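Skotine Lab > Two-Arm Sorting Study > Cell Checks

26 Jan 2022
By Tomoyo Sekiguchi

Pre-run checklist with comments, cell 2. Covers the tray-sorting trials for the handover timing method. Checked with Arturo Donati. 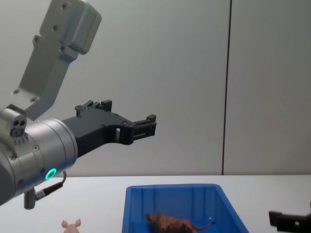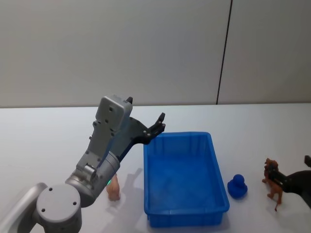
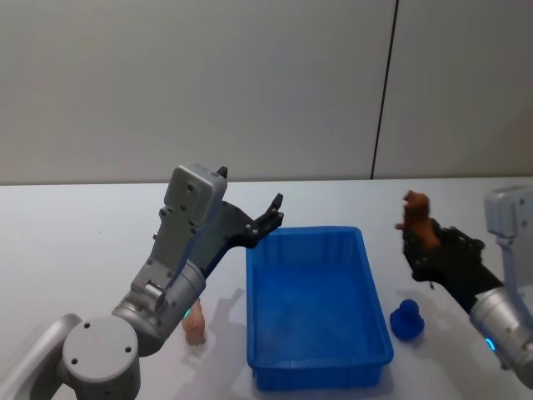 Cell 2, toy set and blue bin, left and right arms.

1. Emergency stop, both arms. OK. Tested from the desk and from the door.

2. Gripper bolts. OK. Left side retightened, add to the August service list.

3. Cables clear of the bin through full wrist rotation. OK with comment. Left arm passes close at the far end of its range. Recheck after 10 trials.

4. Speed limit set to 45 percent. OK. The Cason profile loads at full speed by default, so confirm it on the pendant each time.

5. Grip force on the lion and other small toys. OK. No marks on the plastic.

6. Wait rule: one arm holds until the other has left the bin area. Not passed. In the log of 533 trials, both arms entered together in two. Donati thinks the timeout is too short. Do not run unattended until fixed.

7. Table wiped, bin position matched to the tape measure readings. OK.

8. Logging to the Pokance drive. OK.

Item 6 open. Retest before the next batch.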